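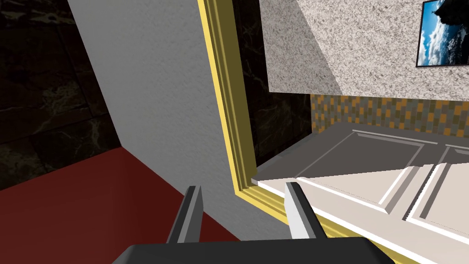 Section 4: Fitting the Draught Seal to an Internal Door

4.1 Before you begin

The Ginent draught seal is intended for hinged internal doors only. It must not be fitted to a fire door, to a sliding door or to any door opening directly to the outside. If you are unsure whether a door is a fire door, ask the building manager before starting work.

Each pack contains one aluminium carrier, one brush strip, a bag of fixing screws and a paper template. The carrier is supplied 96 cm long and may be cut down to suit the door. Packs marked Yokoyama contain a rubber blade in place of the brush strip; fitting is the same, but see 4.4.

You will also need a tape measure, a pencil, a fine-toothed hacksaw, a file, a cross-head screwdriver and a drill with a 2 mm bit.

4.2 Measuring and cutting

1. Close the door and measure its width along the bottom edge, on the side from which the door is pushed open.

2. Take 2 mm from this figure. Mark the carrier at the result.

3. Slide the brush strip out of the carrier. Cut the carrier at the mark and file the end smooth.

4. Trim the brush strip to the same length and slide it back in.

Caution: Cut edges are sharp. Wear gloves until filing is complete.

4.3 Fixing the carrier

1. Tape the template to the face of the door, with its lower line level with the bottom edge.

2. Drill the pilot holes through the template. Do not drill deeper than the length of the screw.

3. Remove the template and hold the carrier in place. Insert the two outer screws first, leaving them slightly slack.

4. Lower the carrier until the brush just touches the floor along its whole length, then tighten all screws by hand.

5. Open and close the door several times. It should move freely and latch without being pushed.

Note: In a hallway, complete one door before starting the next. Floor levels often differ between neighbouring doors, and a setting should not be copied across.

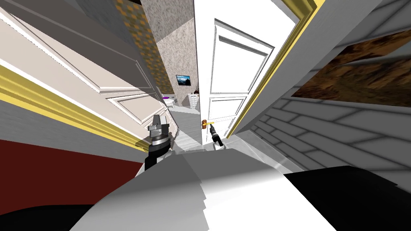 Narrow hallway with doors on both sides.

4.4 Doors over carpet

Rubber blades drag on deep carpet and will wear quickly. Use the brush strip, raised by one slot on the carrier. Where the carpet meets a hard floor at the threshold, set the height with the door closed.

4.5 Care and spare parts

Vacuum the brush every 200 days, or sooner in a dusty building. Do not apply oil or polish. Replacement strips may be ordered from Dranov, 64 Prultatgate, quoting the code printed inside the carrier.

Section last revised May 23, 2025.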